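Shopping for a second arm: our Saturday gallery

Hi all, Leonie here! Most of you know I've been put in charge of the equipment wish list for next year, and most of you also know I've never bought anything bigger than a dishwasher. So I've been going back and forth with Mathias over what we really need (he wants the moon) and what Domenica will sign off on (she'd like a smaller moon). We have two quotes on the table, one from Aigner and one from Vometti, and the lead time on the Vometti is six weeks, so I'd love to get this decided before October is over.

My big discovery is that the arm is the easy part of the budget! It's the fingers, wrist cameras, spare pads and mounts that creep up on you. I left a line for each in the spreadsheet, and Burgi added one for bread.

Anyway, on to the sandwich maker.

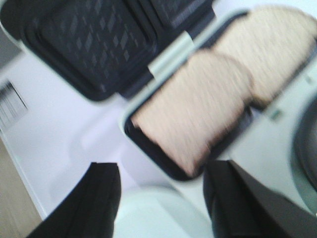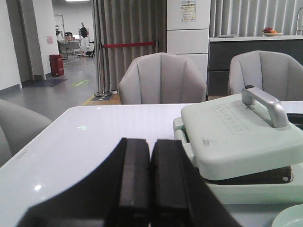 Wrist camera views: bread on the lower plate in the first, lid closed in the second.

The blur in the first one went straight onto my list, and I'm asking both sellers what their wrist cameras do when the arm is moving. I also want to know how wide the fingers open, and whether we can swap them ourselves or have to send the whole thing back. Veronika says to get that in writing.

If you've got a must-have, send it to me before I fill in the form. Mathias, you've had your turn!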